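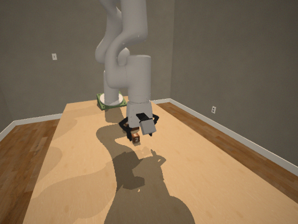
Print | E-mail

September
By the Kotstead Motoring staff

Buying a used wagon with high miles

A high number on the odometer scares off a lot of buyers, and that keeps prices low on cars with plenty of life left. Service records matter more than mileage. A wagon that got fresh oil on schedule for 11 years is a safer bet than a newer one with a blank logbook.

Start with the timing belt. If the seller can't show a receipt, assume it's due. Ferraro, a repair shop in Grurkura, charges $1411 for the belt, water pump and tensioner on most six-cylinder wagons. Take that off your offer.

Next, drive the car for at least 20 minutes, with some highway. Hold it at 2000 rpm in top gear and listen for a hum that changes as you steer. A worn wheel bearing will usually give itself away there. Check the rear cargo floor for rust, and lift the mat.

Prices are softest in the fall, when dealers clear space for new models.

Print this article | E-mail to a friend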